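Category: Bench notes / Garment handling
3 min read

Wednesday, notebook of Usa Srisuk

Second day with the Lukberg gripper kit on loan. The seller wants an answer from us in May, so I write down everything, also the small things.

Setup same as yesterday. Slim fingers, wrist camera on, Tuva software with the default cloth profile. Somkiat changed the closing force from 30 to 26 percent before I came in. I left it there and wrote the new value on the tape at the controller. Please, if you change a setting, put your initials also.

Morning was for the thin items, towels and one pillowcase. The kit is good with these. My only complaint is the approach speed, which the profile resets every time we load a new item. Arwel asked the seller about it and has no answer yet.

After lunch I started the flannel. The task is to take the shirt from a crumpled pile, find the collar and lift. I drop the shirt by hand from 50 cm each time, so the start is always different.

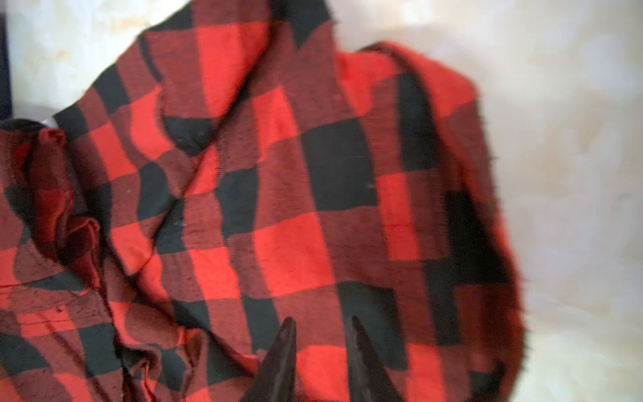
Flannel shirt, wrist view. Fingers at the cloth, collar fold behind them.

The check pattern is a difficulty for the collar finder. It likes to follow the border between a red and a black square and calls this an edge of the garment. On the plain shirts from last week I did not see this problem. Nia thinks we can train it again with our own pictures, but the manual says retraining is only in the larger license. I have to read this page again, the wording is not clear to me.

The lint on the cloth I leave for now. I want to know if the finder reacts to it, then I will brush the shirt and repeat.

Price: the quote is 2,575 for the kit with one pair of fingers. Spare fingers are separate. Mali will ask if the Nurnetti mount fits without an adapter plate.

To do tomorrow:
- flannel again, force back to 30
- save the camera log before closing Tuva (I forgot today)
- ask Arwel about the license page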